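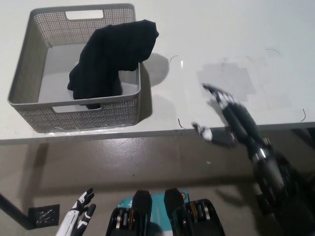
MAVELL, February – Treltetti will begin a garment take-back program at 27 stores next month, the company said. Customers may return worn clothing of any brand, in any condition, during normal store hours.

Returned items will be sorted at the Bassi depot by fiber content and grade. Clothing fit for resale will be passed to secondhand dealers. Cotton and wool that cannot be resold will go to Asateck for shredding into insulation fill. Footwear, belts and items with metal frames are excluded.

Each store will accept up to 40 pounds of clothing per customer per visit. The depot has capacity for some 500 tons a year on a single shift. The contract with Asateck runs for 3 years and may be extended by written agreement.

A list of participating stores will be posted at each checkout before the program opens.

Last updated: February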